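The Zipper Fault
May 25, 2019 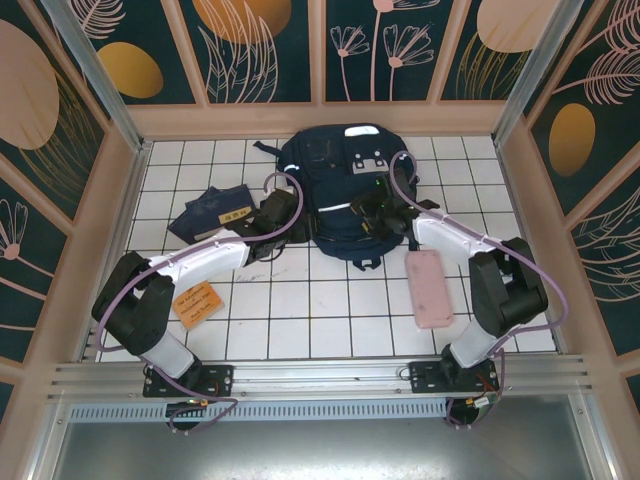

Both arms at the backpack, with the booklets, Huck Finn and the pink case still to be packed.

I lost most of last week to a fault on the school bag job, so I'm writing it down before I forget the order I tried things in.

The job is simple on paper. One gripper holds the bag, the other opens it, and the books and the case go in. We had 200 clean runs on an older bag. I swapped in the navy one and the right arm started stopping with error 1911, which the Opoku controller lists as "following error, wrist." It came at no fixed point. One run got through the first booklet, the next quit before the zipper moved.

I blamed the bag first. It has more straps than the old one, and a finger hooked on a strap would load the wrist. I taped every strap down and got the same error. Then I lowered the speed, which made it rarer but didn't clear it.

The log from Uvis was more help. Of 11 stops, every one came with the right arm swung far out. I powered down and moved it by hand. The cable was tied too short at the elbow, and at full reach it pulled on the wrist connector. I had shortened it myself in September to keep it off the table.

What bothers me is the stop itself. The right arm held, but the left kept pulling for a moment before it got the signal. My hand is often near that bag. Both arms now share one stop line, and I keep out until the power is off.

The cable has a longer loop now. I've set the limit at 3000 cycles before I check the ties again. The connector has some play in it and a new one is on order from Ludovach.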